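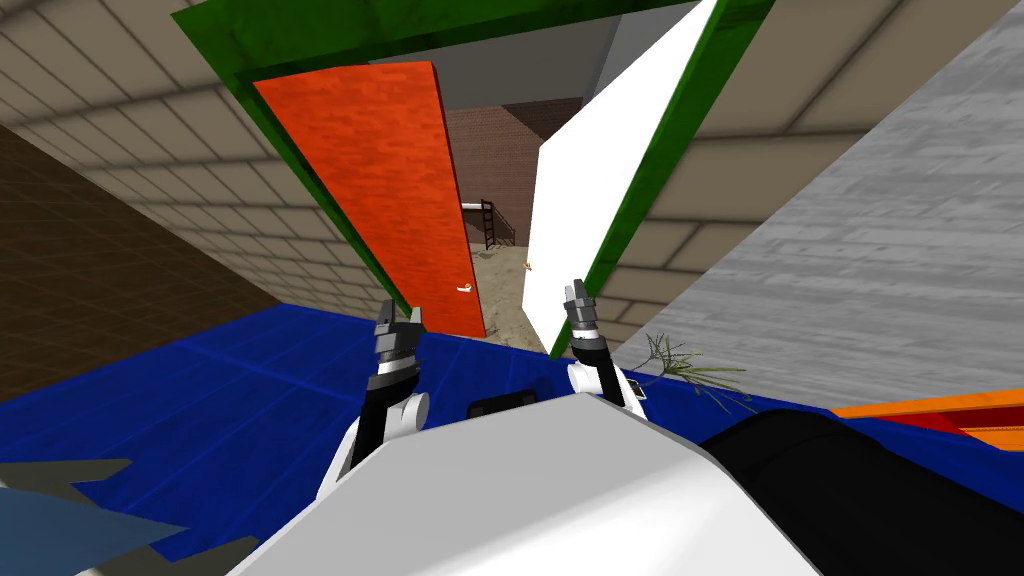

I have been going on about the Josdale library hours for so long that my own family leave the room when I start, so forgive me if I sound a bit giddy. The late opening is back! From the first week of March the doors will stay open until eight in the evening, twice a week, and the children's corner gets its little Saturday-style story hour moved to half past four so that people who work can get there.

I heard it from Sobia Lodhi, who runs the front desk and has done since the building still had the brown carpet. She rang me at teatime and said, "You can stop writing letters now." I had written 3, I think, or it might have been four if you count the one I sent to the wrong office.

For anyone who has moved here lately, the library used to keep late hours all year round. Then the heating bill went up, the evening post wasn't filled, and the whole place started shutting at five. Five! I finish work in Stedano at ten past, and the bus takes the long way round by the old dairy, so for two winters I didn't borrow a single book unless my sister picked it for me. She likes submarines. I have read a great deal about submarines.

What changed things was the petition. It sat on the counter at Bukhari, the bakery by the crossing, next to the seeded rolls, and it went round the school gates and the doctor's as well. By the time it was handed in it had 1386 names on it, which for a place our size is quite something. The parish newsletter goes to 2961 homes, so that's getting on for one name for every two front doors. I was chuffed to bits when I saw the pile of sheets, even the one with jam on it.

The money is coming from a few places. The council is paying for the staff hours, and Skudon, the window firm on the industrial estate, has put in enough to cover the lighting and heating for the first year. After that it gets looked at again. Sobia says the thing they'll go by is how many people come through the door, and there's a counter above it that clicks up whether you borrow anything or only come in to get out of the rain. So go in and get out of the rain, please.

A few practical bits, as people have been asking me in the street. The late evenings won't have the full desk service, so if you want to join for the first time or sort out a fine, go in the daytime. The computers will be on until quarter to eight. You can return books at any hour through the slot on the side wall, though it still sticks and you have to give the flap a good shove. The upstairs room can be booked in the evenings too, and the knitting group have already bagged the first month, with the family history lot after them. If you want it for anything in the spring I'd ring soon.

There's no parking to speak of once the chemist's car park shuts its barrier at six. I'd say walk if you can, or leave the car by the rec and come up the steps - they've had the lamp mended.

I did ask whether the café hatch would be open as well, and the answer was a very polite no. There is going to be a kettle. Bring your own mug, and put something in the tin for the milk.

The first late evening has a small do to go with it, from six, with squash and biscuits and somebody from the council saying a few words. I shall be there in my good coat, heading straight for the crime shelves. My sister has asked me to see if they've got anything new on submarines.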